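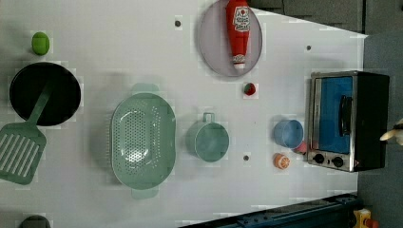 Photo: Muthoni Wanyama / Pondolex

Why do pans have different handles?

Heat moves from hot things to cooler things. When a pan sits on a hob, heat travels through the base, up the sides and into the handle. This kind of movement is called conduction.

Metals conduct heat well. Wood and most plastics conduct it slowly. A material that slows heat down is called an insulator. Many pans have a metal body and an insulating handle for this reason.

Some handles are metal too. These are often long, thin or hollow. A long handle gives the heat further to travel, and some of it escapes into the air on the way. A metal handle can still burn you, so an adult should use an oven glove.

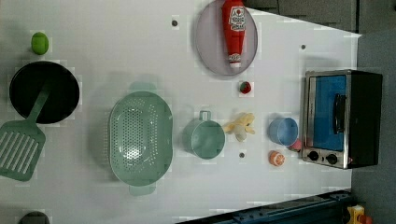
Water also affects how hot food gets. At sea level, water boils at 100 degrees Celsius and gets no hotter while it is boiling in an open pan. Turning up the hob only makes it turn to steam faster. An oven has no such limit. Many can reach well over 200 degrees.

Test it with an adult

You need 3 spoons of the same length: one metal, one wooden, one plastic. Stand them in a mug. Ask the adult to pour in 300 ml of warm tap water. Wait 5 minutes, then touch the top of each spoon. Write down which feels warmest.

Words to know
Conduction: heat moving through a material.
Insulator: a material that heat passes through slowly.

Text by Faraji Odera. Last checked October 15, 2019.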